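Bravia software group, monthly meeting, October
Present: Natanael Tavares (chair), Heino Grīnberga (notes), perception and control teams
Start 10:05

1. Last month's minutes
Accepted with one fix: the planner branch is called Dretska, and I had spelled it two different ways. Sorry, all!

2. Planner (Dretska)
Great news here. Natanael merged the new replanning code and the whole test suite passes, all 104 cases, including the narrow doorway ones that have been red since spring. Big cheer in the room. The arm and the base now share one clock, so the arm planner no longer works from an old base pose. Still open: when a goal is cancelled halfway, the queue keeps one stale waypoint. Natanael has a patch and wants a second pair of eyes on it.

3. Perception (Malik)
The Malik node now drops blurred wrist images before they reach the segmenter. It's a small change and it cleaned up the masks a lot. Dark cloth is still hard. Folds get split into separate objects, and the edge between cloth and fingers wanders from one image to the next. Heino would love to try using the joint angles to mask out the hand first. Everyone liked this, and it gets tried before we touch the network again.

4. Control
The wrist loop was missing deadlines whenever logging was on. Logging has moved to its own thread and the misses are gone. We argued for a while over whether the base speed limit should live in the controller or in the config file. It stays in the controller for now, with a warning if the config asks for more.

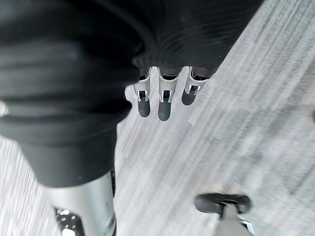 Question from the perception team: does the planner wait for a new mask before it moves the arm again?
Answer from Natanael: It keeps following the last good plan for up to five control cycles, then holds position until a new mask comes in.

5. Tooling (Bonari)
The Bonari log viewer can now scrub joint data and wrist images together, and people are already hooked on it. Requests: a search box, and a way to bookmark a moment and send the link to someone else.

Actions
Natanael: cancel patch up for review
Heino: hand masking trial, notes on the wiki
Control: write up the speed limit warning
Tooling: bookmarks first, search box after

Closed 11:20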